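Moving the balcony plants to Drenberg

15 June 2019 by Miroslava Pylypenko
3 min read

When we left Plaludham I had 11 pots on the balcony, and my sister told me to give them all away. I gave away two. The others came with us to Drenberg, 67 kilometres in the back of a small car, and I want to write down how it went, for me and maybe for someone who is moving this summer.

Before the move

I stopped watering two days earlier, so the soil was lighter. The tall geranium I cut back by half, which I did not like to do, but it would not fit under the roof of the car. The mint I left in its pot and put a paper bag over it.

On the road

We drove slowly and stopped once in Portela for coffee. I opened the windows there, for the plants and also for us, because the tomato leaves smell very strong in a closed car. The basil lay down on its side after the second roundabout. My husband said it was sleeping.

A large bin with smooth walls is better than many cardboard boxes, I think now. Cardboard becomes soft at the bottom when a pot leaks, and I had earth on the seat for a week.
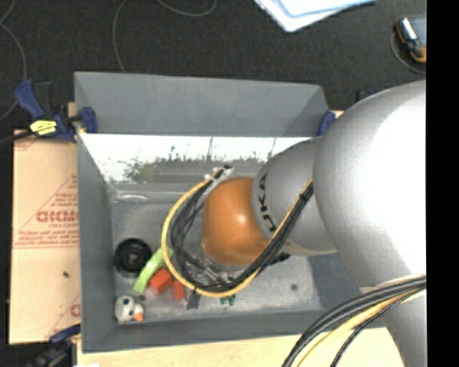
The first week

I kept everything in the shade and waited. The geranium has already three new leaves. The basil did not recover, and I bought another one for the kitchen window.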